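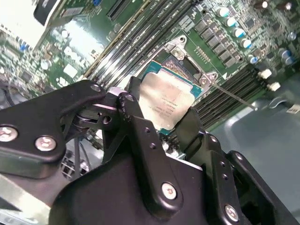
Wrist cam, CPU over the open socket, lid tilted.

October, after lunch. Back on the socket task with So-ying driving and me on the reset button. We got 13 demos before the break and I'm keeping 8 – the other five have her regrasping halfway, and I don't want the policy picking that up yet. Vasilis thinks we should keep them in a separate folder, so fine, they're in "regrasp".

Biggest headache is the tilt! If the chip sits crooked in the fingers, she has to level it over the socket, and everybody does that differently. Slavica rolls the wrist first, So-ying goes down and then rolls. Picking one way for tomorrow (So-ying's, I think). Still need to ask Ermira for 3 more spare chips.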